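Brukeo Map Kit, Part 3: Loading your answers and coloring the states

Okay, if you made it through Part 2 you should have a spreadsheet full of answers to your question (mine was "What do you call the strip of grass between the sidewalk and the street?", and people have FEELINGS about that one). Now we get to turn it into a map, my favorite part!

I'm using the 2023 version of Brukeo. The older one has the same buttons in different corners, so you may have to hunt a little.

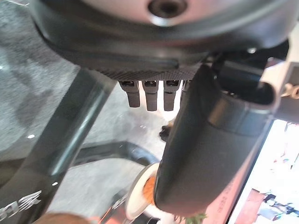
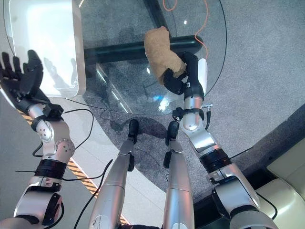
1. Open Brukeo and pick New Map, then States. Don't pick Counties yet. I did that my first time and sat there watching the little wheel spin while I ate a whole sandwich.

2. Click Load Answers and choose your file. It has to be saved as CSV. My practice file has 3626 rows and it loads in a few seconds.

3. Match up your columns. Brukeo wants one for the state and one for the word, and it'll guess which is which. Check the guess! If you have a column called "State of mind" or something cute like that, it will grab it.

4. Hit Merge Spellings. You'll get a list of pairs that look alike, such as "tree lawn" and "treelawn", and you click Same or Different for each one. I had 118 pairs and did them in front of the TV.

Caution: Merge can't be undone once you save. Make a copy of your file first and call it something obvious.

5. Choose how a state gets its word. Most Common gives you the plain winner. Most Unusual gives you the word that shows up there far more than it does everywhere else. I like Most Unusual for sharing, but please put it in the title, or people from Ohio will write to you.

6. Set the minimum number of answers. I use 300 for a big poll. Any state under the number turns gray and gets a "not enough answers" label.

Note: For a small poll, drop the minimum way down and say so under the map. A state with two answers in it isn't telling you much, even when both of them are hilarious.

7. Pick your colors. Lindgren is the palette I always go back to, and Plavitz is nice if you're printing. Stay away from Osby if you have more than six words, the greens all run together.

8. Click Draw, then zoom in on the Northeast. The labels pile up there, and you'll have to drag Delaware's out over the ocean by hand.

If a state comes up blank with no gray and no label, go look at how it's spelled in your file. Mine was "Massachusets", nearly every single time.

Saving and sharing are in Part 4.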